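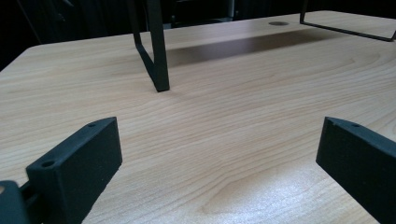
Mesa de madera clara, veta en arco hacia el centro.

Incidencia 519 — Fichas de producto no sincronizan con la tienda
Por Leire Olmedo | Septiembre, 16:40
Imprimir | Enviar por correo

Montecinos avisa por teléfono: catálogo de muebles parado desde el mediodía. Cambian precios en Nesetis y en la web siguen los viejos. Prioridad alta, tienen campaña.

16:52 — Entro con usuario de Rocío Garrido. Cola de exportación con más de 1.000 fichas pendientes. Reinicio el servicio. Nada.

17:05 — Log: "campo acabado no válido". Siempre la misma ficha, la mesa de roble. Se atasca ahi y no pasa a la siguiente.

17:20 — Macarena Urquijo (Montecinos) dice que esta mañana pegaron la descripción desde un Word. Fijo que es eso. Comillas raras y un salto de línea dentro del campo.

17:31 — Limpio el texto a mano, guardo, relanzo. Avanza un poco y se para otra vez. Otra ficha, mismo error. Son 2 entonces.

17:44 — Corregida la segunda. Cola bajando. Precios nuevos ya visibles en la web, confirmado por Macarena.

Pendiente: que el importador salte la ficha mala y siga con el resto, no puede ser que una pare todo. Se lo paso a Valeriano Barrios. Tambien falta vaciar la caché de móvil, lo miro luego.

Estado: resuelta, en observación.

Contacto: Soporte Flevska | © Flevska | Volver arriba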